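Plerkwood Help Exchange
Workspaces and Furniture – Shared rooms

Arranging a shared room with one wooden table and a small desk
Asked 29 May 2026 – viewed 93 times

Our office is to reorganize a room in which a light wooden table serves for joint work and a small white desk stands apart from it. Two office chairs are kept against the wall. Cords tend to collect on the tabletop, and staff members disagree on whether the chairs should remain where they are. We would appreciate advice on placement and on a suitable method of keeping the table clear. The budget is limited to 40 dollars.

Answer 1 – Siebe Van der Linden – accepted

I would recommend leaving the chairs against the wall and moving them only when the table is in use for seated work. A walking space of nearly 40 inches between the table and the small desk is sufficient in most rooms. Coil each cord separately, secure it with a cloth tie, and place it toward the back of the table. The Ornulby cord tray fits under a tabletop and requires only two screws – please check the thickness of the wood first.

Items left on the seats, such as blankets or jackets, should be given a hook near the door.

Answer 2

Buy the Lamska shelf. We have 13 of them and they are fine.

Answer 3

The small desk should keep its own outlet. In our building the Jansen floor cover was installed over cables that crossed the walking area, and it has held up well since September.

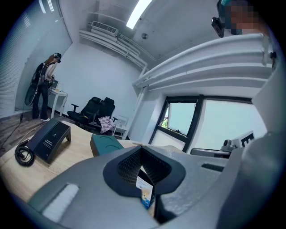 Should the cord tray be mounted before the table is placed in its final position?

The tray should be mounted first, while the table can still be turned on its side. Two persons are needed for the turning.

Marked as helpful by 13 readers.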